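検索 このリストの投稿を検索 キーワード 投稿者 件名 本文 検索する

件名:Re: 経糸の張りがそろわない/毛布の計画
日付:2026年6月1日
宛先:手織りメーリングリスト

Omolaraさん、みなさん、こんにちは。Mです。

いただいたメール、読みながら何度もうなずいてしまいました! 毛布です、毛布! このリストで大物の話が出るのは本当に久しぶりで、朝のうちに一度読んで、昼にもう一度読んで、夕方には自分のノートを引っぱり出してきました。長くなりますが、おつきあいください。引用は必要なところだけ残します。

> Omolara Ekpoです。いつも読むばかりで、書き込みは初めてです。
> Wuytsの中古市でGusenの床置き機(8枚綜絖、天秤式)を手に入れて、
> ようやく部屋に置けました。マフラーと布巾を何枚か織ったので、次は
> 思い切って毛布にしようと思っています。
>
> 糸はPandholmの2本撚りの羊毛です。100グラム玉で400メートルと
> 札にあります。経糸は624本、密度は1センチに8本で、幅が78センチ。
> 山形斜文で、24本で一模様になるように組みました。経糸の長さは
> 3メートル半です。計算してみたら緯糸と合わせて3560メートルに
> なりました。こんなに必要なのかと驚いています。どこかで間違えて
> いませんか。
>
> それから、前回の布巾で困ったことがあります。巻き取ったときには
> きれいだったのに、半分ほど織ったところから左端の経糸だけが
> ゆるみ、最後は指でつまめるくらいになってしまいました。このまま
> 毛布に進むのがこわいです。紙が悪いのか、巻き方が悪いのか、
> 手がかりだけでも教えていただけないでしょうか。
>
> もう一つ。耳のところで緯糸が一番端の経糸をひっかけないことが
> あります。斜文だとどうしてもこうなるのでしょうか。
>
> 色は灰緑と生成りで迷っています。

まず計算のこと。合っています。大丈夫です。

わたしも電卓を叩いてみました。耳用の経糸を両端に1本ずつ足すとして(この話はあとで書きます)、経糸は624本に2本足して626本。3メートル半をかけると2191メートル。3560から引くと、緯糸に残るのが1369メートルです。緯糸一段に80センチ使うとして1711段、1センチに7段打つと、織機の上で2メートル44センチになります。毛布の長さとしてたっぷりですし、房を残しても、試し織りの分をとっても足ります。24本の模様が26回でぴったり624本になるところも気持ちがいいですね。端数が出ない計画表というのは、眺めているだけで楽しいものです。

玉の数でいうと9玉です。400メートルかける9で3600メートル、余りは40メートル。ここだけは、もう1玉足して10玉にしておくことを強くおすすめします。羊毛は玉の中に結び目があることがありますし、結び目を避けて切ると、そのたびに1メートル2メートルと減っていきます。染めの番号も、あとから買い足すとまず揃いません。わたしは以前、最後の30センチだけ違う番号の糸で織ったひざ掛けを作りました。店の明かりでは同じ色に見えたのに、窓ぎわに広げたら境目がくっきりです。いまだに使っていますけれど、広げるたびにそこへ目がいきます。

次に、張りの話。これが本題ですね。

左端だけがゆるむ、しかも織り始めではなく半分を過ぎてから、という症状には心当たりがあります。巻き取りのときに、間に挟んだ紙が左へ寄っていくか、逆に左が足りなくなって、端の経糸が紙の外に落ちているのだと思います。内側の層に落ちた糸は、ほかの糸より小さい円を回ることになります。巻き数が重なるほど差が積もって、ほどいていく途中で一気に表に出てきます。最初の何十センチかはきれいに織れてしまうので、織っている側は原因がわかりません。わたしも最初の二年はずっと自分の足の踏み方のせいだと思っていました。

紙は、経糸の幅より左右に5センチずつ広いものを使ってください。78センチなら88センチです。お手元の紙が80センチ幅だったら、それが犯人でしょう。クラフト紙の厚手のもので充分ですが、つるつるした包装紙は滑るので向きません。毛布ほどの長さになるなら、わたしは紙をやめて細い木の棒にします。最初の一周は棒をすきまなく、あとは一周に4本くらい。布巾では手間に感じても、幅のある羊毛だと違いがはっきり出ます。棒も長さは経糸幅プラス10センチです。端が揃っていない棒を混ぜると、そこでまた糸が落ちます。

巻く前の準備も一つ。624本を一度に整経してしまうと、肩も腕もくたびれて、後半の糸ほど引っぱり気味になります。わたしなら104本ずつ、6つの鎖に分けます。104本で一休みして、お茶を飲んで、次の鎖。綾のところは必ず別の色の糸でしっかり結んで、鎖にする前に2か所、手首くらいの長さのところで締めておくと、あとで絡みません。鎖の順番を示す荷札もつけます。荷札をつけなくても並べ方でわかると思うのですが、猫が通ります。うちは通ります。

粗筬は1センチの目に8本ずつ。78目使うことになりますから、筬の真ん中に印をつけて左右39目ずつ振り分けると狂いません。ここを急いで7本や9本の目を作ると、布の幅の中に縞のようなものができて、洗っても残ります。何度でも数えなおしてください。わたしは10目ごとに赤い糸を挟んでいます。

巻くのは、できれば二人で。一人が前で経糸を持って、もう一人が巻きます。持つほうは、引っぱろうとしないこと! 立って体重をうしろに預けて、ただそこに居ればいいのです。手で引くと、右ききの人は右が強くなります。Omolaraさんのゆるみが左だけだというのも、もしかすると少しはこれが効いているかもしれません。お一人で巻くなら、鎖ごとに水を入れた瓶を下げる方法があります。6本の鎖に同じ重さの瓶を6本。半回転巻いたら止めて、瓶の高さを揃えて、また半回転。時間はかかりますが、わたしはこの作業が大好きです。部屋が静かになって、瓶がゆっくり上がっていくのを見ているうちに夕方になります。 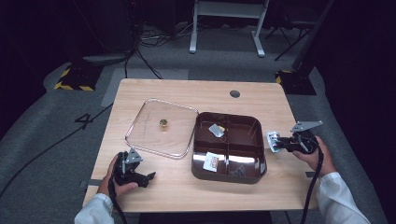

巻きながら経糸を櫛でとかすのは、羊毛ではやめておいたほうが無難です。本で見かけますし、木綿なら気持ちよく通るのですが、羊毛は毛羽をこすり合わせて絡ませてしまい、ゆるみを全部手前に送ることになります。絡んだところは指でとん、とんと横からはじいて、それでもほどけなければ鎖を軽く振る。それだけで充分に通ります。

巻き終わったら綜絖通しです。8枚綜絖の山形斜文ですね。24本一模様ということは、1から8まで上がって戻る形に、途中で小さい山を足しているのかなと想像しています。通し図があればぜひ見せてください! 模様ひとつ通すたびに、手前で24本を引き結びにしておくと、間違いが見つかったときにほどく範囲が小さくて済みます。26の結びが並んだら完成です。わたしは最後まで通してから筬に移って、そこで一本飛ばしていたのを見つけて、その晩は寝込みました。小さい結びを作るようになってからは、間違えても24本です。かわいいものです。

通し終わったら、必ず本番の糸で15センチほど試し織りをして、その場で各綜絖を一枚ずつ上げて横からのぞいてください。上がりきらない糸が見えたら、綜絖の目を外れて隣に寄り添っているだけのことがあります。織り進んでからでは、裏に長い浮き糸ができていて泣くことになります。Gusenの天秤式は左右の紐の長さで杼口が傾きやすいと、以前ここでも話題になりました。中古なら、紐を全部新しくしてから始めるのがいいと思います。伸びた紐を一本だけ替えると、そこだけ元気で、かえって傾きます。

耳のこと。

おっしゃるとおり、斜文だと端の糸が何段か続けてひっかからないことがあります。腕のせいではないので安心してください。杼を入れる側を変えると片方は直りますが、もう片方は直りません。それで、さっきの2本の話になります。

両端に1本ずつ、綜絖に通さず筬だけ通した糸を置きます。浮き耳と呼んでいます。杼口が開いても、この糸だけは真ん中の高さに残ります。杼を入れるときは浮き耳の上から、出るときは下から。どちら側からでも「上から入って下から出る」と決めてしまえば、もう外れません。初めのうちは口の中で唱えながらやるといいです。わたしは声に出していたので、家族に何の呪文かと聞かれました。十段も織れば手が覚えます。

浮き耳は経糸と一緒に巻かないで、別に垂らして重りをつけるのがわたしのやり方です。綜絖を通る糸と縮み方が違うので、一緒に巻いてあると途中で張りが変わってきます。重りは洗濯ばさみに座金を二、三枚ぶら下げたもので間に合っています。重すぎると羊毛は耳で切れます。切れたら、新しい糸を結んで、布のほうはまち針に8の字に巻いて留めておけば、そのまま続けられます。

緯糸は、山なりに入れてから打ち込んでください。まっすぐ入れて打つと、78センチの幅は見る見る縮んで、筬の端で経糸がこすれます。伸子も使いましょう。伸子は布の跡が気になるという方もいますけれど、毛布は洗って縮絨しますから、針の穴は消えてしまいます。動かすのは3センチごと。これをさぼると、耳が波打ちます。

打ち込みは、1センチに7段という計画なら、打つというより、そっと押して置く感じです。織機にかかっているあいだは、すかすかに見えて心配になるはずです。こんな網のようなものが毛布になるのかと。なります! 洗うと糸がふくらんで、隙間が埋まって、急に布になるのです。わたしはあの瞬間のために羊毛を織っているようなものです。織機の上でちょうどよく見える密度で打ってしまうと、仕上がりが板のようになります。

仕上げについては、Vorkier工房の講習で習ったやり方をずっと続けています。浴槽に人肌より少し熱いお湯、石けんは羊毛用を控えめに。布を沈めて十分ほど置いて、それから足で踏みます。ぶどうを踏むみたいに、というのが講習での教え方でした。踏んでは広げて見て、また踏んで、斜文の筋がややぼやけてきたところでやめます。すすぎのお湯も同じ温度にしておくこと。冷たい水を当てると、そこで一気に縮んで表情が硬くなることがあります。止めどきは早すぎるくらいがよくて、足りなければあとからもう一度洗えます。縮みすぎた布は戻せません。

踏む前に、房の始末を済ませておいてください。よりをかけて結んでおかないと、洗っているあいだに房どうしが手をつないで、フェルトのひもになります。試し織りの部分は切り離して、先にそれだけ洗ってみると、本体の踏む時間が見当つきます。洗う前と後の寸法を測って、ノートに書いて、布の切れ端も貼っておくと、次の毛布のときに宝物になります(次があることを前提に書いています。絶対に織りたくなりますから)。

干すときは、竿を2本並べてM字に。一本だと折り目のところが伸びます。半乾きのうちに手のひらで耳を整えて、完全に乾いたら起毛はお好みで。わたしは起毛しません。斜文の影が見えているほうが好きなので。

色のこと。灰緑と生成り、迷うのもわかります。どちらか一色に決めなくてもいいのでは、というのがわたしの考えです。経糸を生成り、緯糸を灰緑にすると、山形がいちばんはっきり出ます。2191メートルが生成りだと6玉、緯糸の1369メートルが灰緑で4玉。ちょうど10玉で、先ほどの予備もここに入ってしまいます。これを書きながら計算して、ひとりで喜んでしまいました。生成りの経糸は、通し間違いが見えやすいという利点もあります。逆に濃い色の経糸は、夜の綜絖通しがつらいです。

ただ、生成りと灰緑は縮み方が少し違うかもしれません。同じPandholmの糸でも、染めたものは一度お湯を通っているので、染めていない糸のほうがよく縮むことがあります。試し織りを洗ってみて、表面がぼこぼこするようなら、生成りのほうをかせにして、一度ぬるま湯に通して干してから整経するといいと思います。手間は一日ぶんです。

それから、Wuytsの中古市の話をもっと聞きたいです。わたしが行ったころは、筬が束になって箱に立ててあって、錆びたものの中に一枚だけぴかぴかの細かい筬が混じっていたりしました。あれを掘り出すのが楽しくて、昼ごはんを抜いたことがあります。8枚綜絖の床置き機が出ることは滅多にありませんでしたから、いい出会いでしたね。踏み木の本数は何本ですか? 10本あると、山形斜文に加えて両端の平織りも踏めるので、房の手前に平織りを数段入れて締めることができます。8本しかなくても、二本同時に踏めば済む組み方がありますので、必要なら結び方の図を書いて送ります。

それと、7月の持ち寄り会のことを、ついでにここで。今回は「幅の広いもの」でどうかという声が上がっています。織りかけでも、計画表だけでも、失敗した布でもかまいません。わたしは例の、最後の30センチだけ色が違うひざ掛けを持っていきます。Omolaraさんも、もし整経まで進んでいたら鎖のまま持ってきてくださいませんか。その場で巻くのを手伝えますし、見たい人がたくさんいると思います。織機ごと運ぶのは大変なので、巻き取りの棒だけ外して来られるかどうか、Gusenの構造に詳しい方、フォローをお願いします。わたしの機とは軸受けが違うようで、自信がありません。

最後に、ゆるんでしまった布巾のほうですが、まだ織機にかかっているなら捨てないでください。ゆるんだ経糸を、うしろの梁のところで何本かまとめて持ち上げて、間に細い棒か、たたんだ厚紙を差しこむと、張りがかなり戻ります。次に経糸を送ると棒も動いて落ちてくるので、そのたびに差しなおしになりますけれど、布巾一枚くらいならこれで織り切れます。

通し図、お待ちしています。灰緑の糸の見本も、ちょっぴりでいいので見せてください!

追伸:杼について書き忘れました。78センチなら舟形の杼で充分に飛ばせますが、Pandholmの糸は管に巻くとふくらむので、欲張って太く巻くと杼の底につかえます。管の両端を少し高く、真ん中は低めに。巻いたあと一晩置くと糸が落ち着きます。

お問い合わせ:リスト管理者まで | © 手織りメーリングリスト | ページの先頭へ戻る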